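Gelamby Institute Newsletter
Research Notes
June 23, 2026

Grid-based placement study reports first results on manipulation training

The Manipulation Group at the Gelamby Institute has completed the first stage of its study on how the placement of objects during training affects what a robot arm learns. The study, carried out under the Drevow project, asks a practical question. When a laboratory collects demonstrations of a simple task, such as picking up a pen and putting it in a cup, how should the starting positions of the objects be chosen? The answer bears directly on the cost of this kind of research. Each demonstration takes staff time, and most laboratories have less of that than they would like.

Until now the usual practice in our own building was to let the operator decide. An operator would put the objects down, guide the arm through the task, return the objects to the table and begin again. The instructions asked for variety, and the operators believed they were providing it. A review of earlier recordings showed otherwise. Starting positions were clustered within easy reach of the operator's side of the table, and pens in particular tended to be laid down in the same direction time after time. Policies trained on those recordings performed well in the crowded region and poorly outside it.

The Drevow method replaces the operator's judgment with a written schedule. The table surface is divided into cells with tape. Before each demonstration, the schedule names a cell for every object and, where it matters, a direction for the object to face. The operator places the objects, confirms the placement and records the demonstration. No special fixtures are required, and the tape can be laid by one person with a straightedge. The group chose tape over printed mats after an early trial in which the mats moved slightly during use and had to be lined up again each time.

The schedule itself is produced by a short program called Stan, written within the group. Stan begins with an even spread of positions across the table. It then looks at the recordings already collected and gives preference to cells and directions that have been used least. It also takes into account pairs of positions, so that the distance and angle between the pen and the cup vary along with the position of each. This last feature was added at the request of the operators, who had noticed that an even spread for each object taken separately could still leave the same few arrangements appearing again and again.

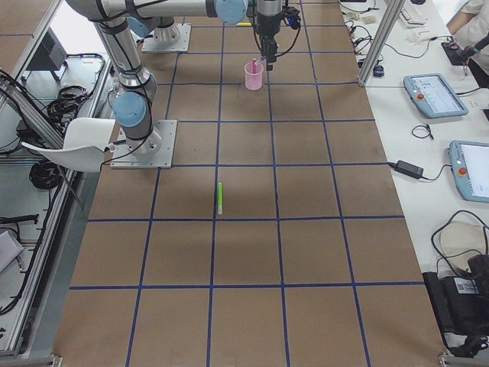 For the comparison, the group collected 39 demonstrations with operator-chosen positions and the same number with positions chosen by Stan. The task, the objects and the operators were the same for both sets. The two sets were then used to train separate policies with identical settings, and each policy was tested from starting positions that appeared in neither set. Test positions were drawn up in advance by a member of staff who had taken no part in the collection.

The policy trained on scheduled positions completed the task more often across the table as a whole. Its advantage was greatest in the far cells and along the sides, where the operator-chosen set had few recordings. In the central cells the two policies could not be told apart. This was expected, but it is worth stating plainly, as a laboratory whose work is confined to a small central area would gain little from adopting the method.

The direction of the pen proved to matter more than the group had anticipated. With the operator-chosen set, a pen lying across the table was often approached as though it were lying lengthwise, and the gripper closed on it at a poor angle. The scheduled set reduced this error considerably. It did not remove it. Failures remained in cases where the pen lay close to the cup, and the group believes that these arrangements need more recordings than an even schedule provides. A revised version of Stan will allow the operator to mark an arrangement as difficult so that it is visited more often.

A second finding concerns the time required. The group had been prepared for the schedule to slow the work down, since the operator must read each placement and check it. In the first session this was the case. By the 5th session the difference had become too small to be of practical interest, and the operators reported that they preferred working from the schedule. Several remarked that having to invent a new arrangement each time had been tiring, particularly toward the end of a long session. The group did not set out to measure fatigue and makes no claim about it, but the comments have been kept with the session notes.

There are limits to what these results show. Only one task was studied in full, and the objects were light and easy to grip. The tape lines are themselves visible to the cameras, and it is possible that a policy could come to rely on them as a guide to position. To examine this, the group repeated a portion of the tests on a plain surface. Performance fell slightly for both policies and by a similar amount, which suggests that the lines play some part but do not explain the difference between the two sets. A fuller examination is planned, in which the tape will be removed for part of the collection as well as for the tests.

The cell size also deserves further study. The present grid was chosen for convenience, with cells large enough to hold any of the objects in use. Smaller cells would give finer control over placement but would lengthen the schedule and increase the chance of a misreading. The group intends to compare 2 cell sizes on the same task before making a general recommendation. Laboratories wishing to try the method in the meantime are advised to begin with the largest cell that will hold their largest object, and to keep a written record of the grid's position relative to the robot base. In our experience, a grid that has been re-laid even a short distance from its original place makes older and newer recordings hard to compare.

The next stage of the study will begin in July and will extend the method to tasks that require both arms. Scheduling becomes more difficult here, because a position that is easy for one arm may be out of reach for the other, and the schedule must avoid arrangements in which the arms would obstruct each other. Stan currently has no knowledge of reach. The group is adding a simple table of permitted cells for each arm, prepared by hand, as a first step. A calculated version may follow if the hand-prepared table proves too coarse.

Statis, the institute's shared data service, will host the recordings from the first stage. Each recording is stored with its scheduled placement, the operator's confirmation and the outcome of the attempt. Unsuccessful attempts have been kept and labeled. The group considered leaving them out, as was done in earlier collections, and decided that they are of value to colleagues who study the detection of errors. Requests for access should be made through the Statis service desk and should state the intended use. Requests are normally answered within 8 working days.

A short guide to laying out the grid and running a scheduled session is also available from the group. It covers the choice of tape, the order in which lines should be laid, the format of the schedule and the procedure to follow when an object is placed in the wrong cell. On this last point the guide is firm – the recording should be kept, and the actual cell entered in place of the scheduled one. Stan will return to the missed placement later in the session.

The group would be glad to hear from other laboratories that collect demonstrations on a shared table, and especially from those using heavier objects or soft materials, which the present study did not cover. Groups within the institute that wish to observe a collection session may arrange a visit through the Manipulation Group office. Visits are best made in the morning, before testing begins.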